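Masking your own gripper out of the wrist camera - Skemix setup notes

Assumes you've already got Skemix running and both arms talking to it. If not do the install page first, come back after.

What we're after: the grasp planner gets a clean segmentation from the wrist cam, without fingers in it. Out of the box it'll happily propose grasps on its own fingertips. Ours did, all of one Wednesday.

You need

Wrist cam streaming, exposure locked
Hand-eye calibration done (Prostholm's tool is fine, so is any other)
Joint states from BOTH arms, on the same clock
A bench with the usual stuff on it, not a calibration board

Step 1 - lock the exposure

Auto exposure will ruin everything downstream. Turn it off. Set gain by hand until the white bench top is just short of clipping. Shiny plastic will still blow out in places, leave it, we deal with that in step 4.

Step 2 - static finger mask

The camera moves with the wrist so your own fingers only ever move along one path, open to closed. Make a mask per opening. Run

skemix mask record --arm left --steps 27

Gripper goes from open to shut in 27 steps and saves a mask at each. At run time it picks the nearest one from the encoder reading. Don't interpolate between them, I tried, the edges go mushy.

Then grow every mask a bit. Fingers are too close to the lens to be in focus so the edge is a soft band and not a line. Set grow_px to 9 and look at the overlay. If there's a thin dark rim left round the fingertips go up to 12. Beyond that you start eating the thing you want to pick up.

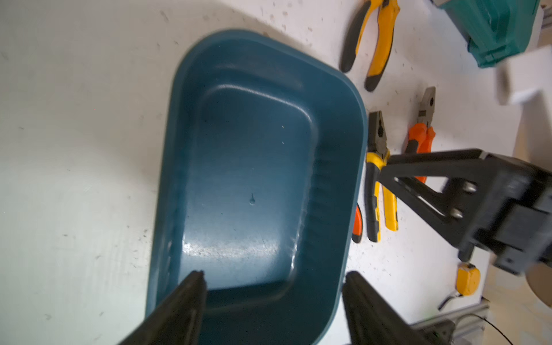 Step 3 - the other arm

Static masks are no use for this one, it can come in from any side. Skemix projects the other arm's mesh into your camera using its joint states, so it's only as good as your clocks. Check the offset:

skemix sync check --pair left right

Anything over 49 ms, fix it before going on. A moving gripper smears and the projected mesh lands behind the smear, so you get a sliver of black housing labelled "tool". Then the planner wants to pick that up. If you're on the MacKinnon bracket remember to swap the mesh too - the default one has no bracket on it and the mask comes out too small. Bolt heads are the giveaway, they turn up as tiny shiny blobs just outside the mask.

Turn on mesh_pad_motion as well. It pads the mask in the direction of travel only. Off by default, no idea why.

Step 4 - highlights and crumbs

Glossy trays give bright patches on the floor and along the rim, and the segmenter splits the tray into three or four bits. Set

merge_highlights: true
min_blob_px: 3000

The 3,000 floor also gets rid of specks and scuffs on the bench. Too high for small screws obviously. If you pick small parts use a second profile, don't try and find one number for both.

Step 5 - things lying next to each other

Pliers are the hard case. Two pairs side by side with handles close together come out as one object with two jaws. And anything tucked against a tray rim shows as a stub of handle. What works for us:

split_by_colour on, tolerance 68
visible_fraction_min at 0.4, so stubs get tracked but not offered as grasps
re-segment after every pick, don't reuse the old masks

Colour split is no help with two pairs the same colour. Then you're down to the depth edge, or nudge and look again.

Also: if the other arm is hanging over an object, don't plan on it at all. Set blocked_by_arm to "wait". The Besix planner has the same flag but calls it hold_if_shared, and it defaults the other way round, so check.

Step 6 - test it

skemix mask replay --overlay

Step through slowly. Fingers should be solid red the whole way from open to shut, other arm solid blue. Any flicker at the base of the fingers is usualy the encoder lagging, see step 3.

Known problems

Cable across the corner of the view gets picked up as an object. Add it to the workspace crop, quicker than training it out.
Masks go stale if you change finger pads. Re-record, takes two minutes.
Replay crashes if the right arm log is emtpy. Fix is on the list for November.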